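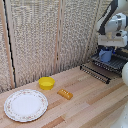 Plato de borde floreado sobre un tablero de listones.

Cómo aceitar una encimera o mesa de madera maciza

Un tablero de listones encolados aguanta muchos años de cocina si se le da aceite con cierta regularidad. El trabajo ocupa una tarde y luego hay que dejar la pieza tranquila. Estas instrucciones valen para haya, roble y arce sin barnizar. Si la madera lleva barniz, el aceite no entra y hay que lijar primero hasta descubrirla.

Para saber si toca, eche unas gotas de agua en la zona de más uso. Si se quedan en bolitas, puede esperar. Si la madera se oscurece en pocos minutos, necesita aceite.

Material

Aceite duro para madera, apto para contacto con alimentos (yo uso el Braltari incoloro)
Lija de grano 120, 180 y 240
Taco de lijar
Trapos de algodón que no suelten pelusa
Guantes y mascarilla

Preparación

Retire todo lo que haya encima y limpie con un paño húmedo y una gota de jabón neutro. Deje secar toda la noche. Los cercos de vaso y las manchas de café suelen salir con la lija de 180; la de 120 resérvela para quemaduras o arañazos hondos.

Lije siempre en el sentido de la veta – en un tablero de este tipo, a lo largo de los listones – y termine con la de 240. Aspire el polvo y pase un trapo apenas humedecido.

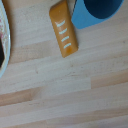 Foto: archivo del taller Gitel

Los listones no absorben todos igual. Es normal que unos queden más rosados o más oscuros que otros después de aceitar, y con el tiempo la diferencia se suaviza. Las motas pequeñas propias de la madera no se quitan lijando, así que no insista en ellas o acabará haciendo un hoyo.

Aplicación

Remueva bien la lata. Vierta un poco de aceite y extiéndalo con el trapo en capa fina. Espere 10 minutos y retire todo el sobrante con un trapo limpio. Si se deja, forma una película pegajosa que luego cuesta mucho quitar.

Repita al día siguiente. Las testas y el contorno del fregadero piden una tercera mano. No moje la superficie durante 5 días.

Atención: los trapos empapados de aceite pueden arder solos. Extiéndalos al aire libre hasta que estén rígidos, o métalos en un bote metálico con agua y tapa.

Mantenimiento

Una mano ligera en junio y otra antes del invierno bastan para una mesa de comedor. En la cocina, repita la prueba del agua de vez en cuando, sobre todo junto al fregadero.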